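Clearing up after ourselves: can robot arms do the boring jobs yet?

By Parvathi Achari

Ask a machine to weld the same seam 70 times an hour and it will do so until the power fails. Ask it to put a drinks bottle in a bin and the answer depends on which bottle, how it is lying and what is lying on top of it.

That gap is what the household robotics trade has been trying to close, and on a Tuesday in May I went to Driseck to see how far it has got. The firm works from a unit on the Vivside estate and sells control software under the name Clusuver. Its customers are mostly small repair shops and sorting rooms, with the home market a stated ambition and no date attached.

The test I had asked for was clearing a table. Drinks containers have to be picked up one at a time and dropped into a lined bin, with everything else left alone.
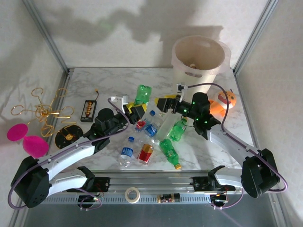 Two arms share one rail. The bottles and cans are for the bin; the orange plush toy is to stay where it is.

Most of the difficulty is in perception. Clear plastic is hard for a depth camera, which tends to measure the surface behind it. Where one clear bottle overlaps another, the software must decide where the first ends before it can choose a grasp. Metal cans reflect the room lights but have crisp edges and strong colour, and Clusuver scores them as the easier class.

Then there is contact. A bottle on its side will roll if one finger touches before the other. Driseck's answer is to slow the last 15 millimetres of the approach and close on the midpoint, at a cost in time. The firm's own log for the previous month gives a mean of eight seconds per item when containers are apart, and nearly double that when they are touching. A person does it in one or two without looking properly.

Two arms do not halve the figure. Both want the same space in the middle of the table, and the planner gives way to whichever has the shorter path. The other waits.

Shop-floor work looks easier on paper. Parts are rigid, the range of shapes is known and the bench can be kept tidy. The trouble is tolerance. A bottle dropped into a bin can be several centimetres off and still count. A connector cannot.

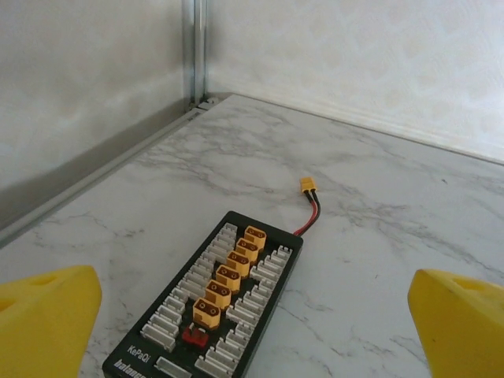
A KePaQi parallel charging board between the gripper's fingers. The yellow XT60 connectors are staggered down the middle, with white balance ports on either side.

Boards of this type let several battery packs charge together, and loading one is a dull job that workshops would gladly hand over. Each pack has a main plug and a much smaller balance plug, both of which go in one way round. The main plug also needs a firm push, enough to shift a light board across a smooth worktop unless something holds it. The leads are flexible, so the plug is seldom where it was when the arm last looked.

Montoya, a battery hire firm that has trialled the software, set a limit of four failed insertions in a shift before a technician is called. It has kept the technician. Its view, given to me in writing, is that the arms are useful for moving packs between shelf and bench, and that plugging in remains a job for hands.

Driseck is now working on force sensing at the wrist, with a second trial planned at Montoya once the new firmware is stable. Prices for the home version have not been set.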